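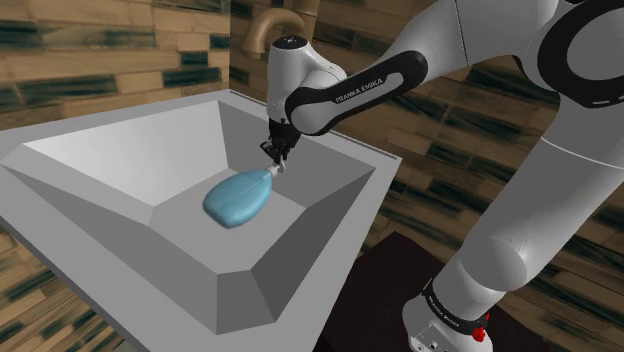 What I'm spending before I buy the arm

Jun 22, 2021

Right, so the money post, as promised! Those of you who've followed the sink project from the start will know I've been doing everything in simulation so far, with a Franka arm on its mat and a pale blue squeezy bag being held by the neck over the basin. It costs me electricity and patience and that's about it. The real thing is another matter, and I've finally sat down with a spreadsheet (and a very large tea).

I'm not buying the arm this year. I've put my name down to hire one through Clanus, who have a workshop out at Loltcombe, and the plan is to go in December once the gripping side is behaving itself. So the list for now is all the bits that sit round an arm:

Second-hand Zulu workstation: £755
Basin, tap and a frame to hold them up: £238
Fingertip pads and spare bags: £167
Rubber mat: £50

The workstation hurts, but my old laptop takes all evening over a batch of grasps and I'm fed up of listening to its fan. I did look at the Ladusis machine too, which is lovely and quiet and well out of my range, so I closed the tab quickly before I did anything daft.

I nearly left the basin off and used our kitchen sink, but the sides in my model slope in quite steeply and ours go straight down, so I'd be starting again with the reach. The tap matters as well – mine curves out right where the wrist wants to be!

Delivery isn't in any of that, and neither is insurance for the hire. I've emailed to ask.

3 comments

sudsandservos
Get the insurance quote before you order the frame. Mine came back higher than I'd planned for and I had to move things about.

mippy_k
Is the £167 mostly pads or mostly bags?

Blog author
Mostly pads! The bags are cheap, I just keep adding more to the basket.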